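4.2 Aufräumaufgaben in der Wohnraumsimulation

Die Frage, ob ein einzelner Manipulator einfache Haushaltstätigkeiten ohne Eingriff einer Bedienperson übernehmen kann, wurde zunächst ausschließlich in der Simulation untersucht. Die Umgebung Fonora stellt hierfür 22 eingerichtete Wohnräume bereit, in denen Alltagsgegenstände auf Tischen abgelegt sind. Gefordert ist jeweils das Greifen eines benannten Gegenstandes und dessen Ablage an einem vorgegebenen Ort. Abbildung 2 zeigt einen Griff an einer Tasse.

Für jede der sieben Aufgabenklassen wurden 2.000 Durchläufe mit veränderten Ausgangslagen gerechnet. Als erfolgreich gilt ein Durchlauf nur, wenn der Gegenstand am Zielort aufrecht steht und kein anderes Objekt vom Tisch gefallen ist. Das Kriterium ist strenger als das in der Vorarbeit von Agbenyega verwendete, das allein den stabilen Griff bewertet. Ein unmittelbarer Vergleich der Erfolgsraten ist daher nicht zulässig.

Gefäße mit offenem Rand wurden von der Greifplanung Proltelell überwiegend von oben angefahren. Diese Strategie kommt mit wenig seitlichem Freiraum aus, setzt jedoch eine genaue Schätzung der Randhöhe voraus. Flache Gegenstände -- insbesondere Mobiltelefone -- bereiteten demgegenüber in allen Räumen Schwierigkeiten, weil die Finger kaum unter die Kante gelangen. Verformbare Objekte wie Tücher wurden als starre Körper modelliert; die entsprechenden Ergebnisse sind mit Vorbehalt zu lesen.

Aus den vorliegenden Daten lässt sich eine Eignung für den unbeaufsichtigten Einsatz im Haushalt nicht ableiten. Reibung, Füllstand und wechselnde Beleuchtung sind in Fonora bislang nur vereinfacht abgebildet. Die Übertragung auf den realen Versuchsaufbau in Borbély ist Gegenstand von Abschnitt 5.
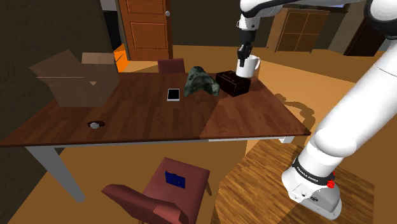
Gatmont, 24. Juni 2020

Abbildung 2: Simulierter Wohnraum mit Franka-Emika-Arm. Der Greifer fasst die weiße Tasse von oben; auf dem Holztisch liegt unter anderem ein Smartphone.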